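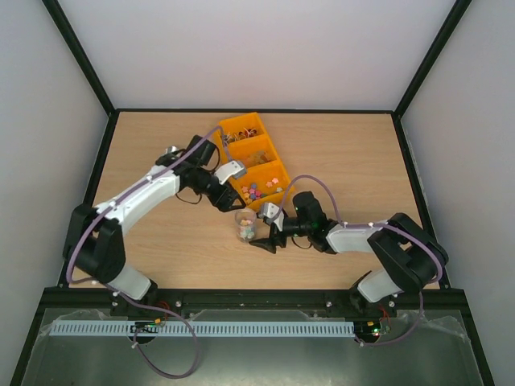 Kinness revises tare rules for candy sold by weight

March 13, 2021

Shops in Kinness that sell loose candy by weight will have to deduct the weight of the bag or tub at the scale under a revised town ordinance. The change also covers nuts, dried fruit and coffee beans sold from open bins. It replaces a clause that let sellers treat light packaging as part of the goods.

The old clause set no upper limit on what counted as light. Paper bags were rarely a problem. Rigid tubs with lids were, as their weight could be a large share of a small purchase. A tub weighing 14 grams, filled to a gross weight of 400 grams, holds 386 grams of product. Under the old wording the buyer could be charged for all 400.

The revised text requires the net weight to be shown on the customer side of the display before the price is calculated. Where a shop uses a preset tare, the value must match the container in use and be posted at the counter. Presets must be updated when a supplier changes the container, even if the size stays the same.

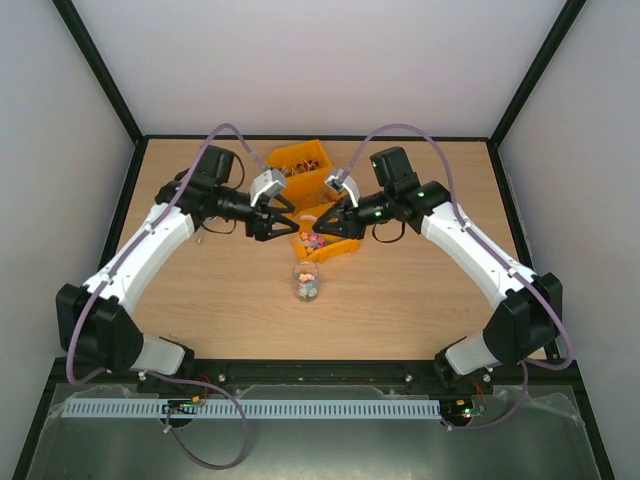

Stick candy and mixed goods

Lollipops and other candy on sticks are handled separately. The stick remains part of the net weight if it is fixed to the candy at the time of sale. Individual wrappers are treated as packaging and must be deducted, either piece by piece or with an average value set by the shop. The average has to be taken from a sample of the same product and rechecked when stock changes.

Mixed bags at a single price per pound may use one wrapper value for the whole mix. Bags that combine items at different prices must be weighed in separate lots. Candy sold by the piece is outside the ordinance, as are sealed bags packed and labeled by the manufacturer.

Scales already approved for retail use do not need to be replaced if they have a tare key and a two-sided display. Karkel, which supplies counter scales to shops in the town, said its older single-display models can be fitted with a second display. Geddes, a bulk foods store, has moved its coffee and nuts to the new procedure and plans to add candy next. 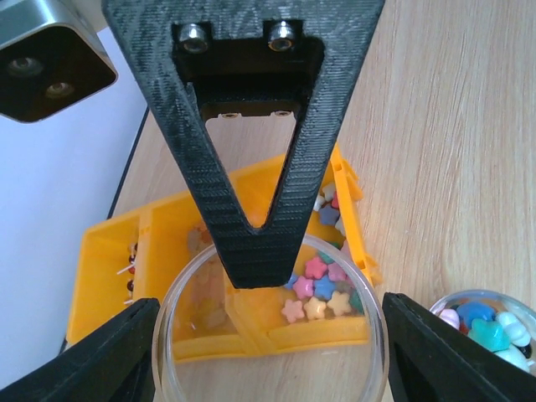
Hex bolts in a black bracket.

Inspectors will check 3 containers of each type during a visit. A shop that fails on 2 of them will be given a written notice and a second visit. Fines apply only if the second check fails. The ordinance takes effect in December - shops may adopt the new method earlier.
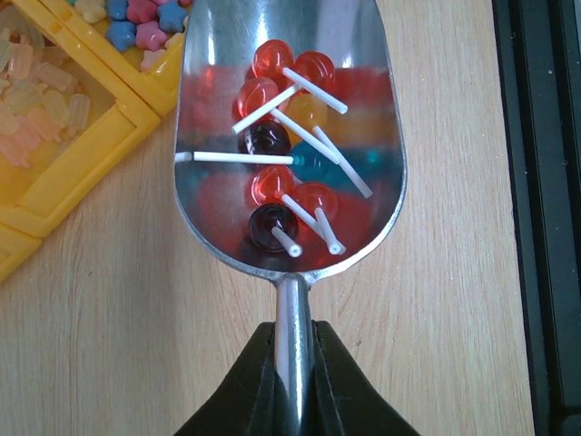
Khang Nông said the wrapper rule would be the hardest part to apply, as suppliers often change wrap without changing the item code. A posted sample date beside each average, Nông said, "would let a customer see how old the figure is." The ordinance does not require one.

Written comments on the posting format can be sent to the town clerk.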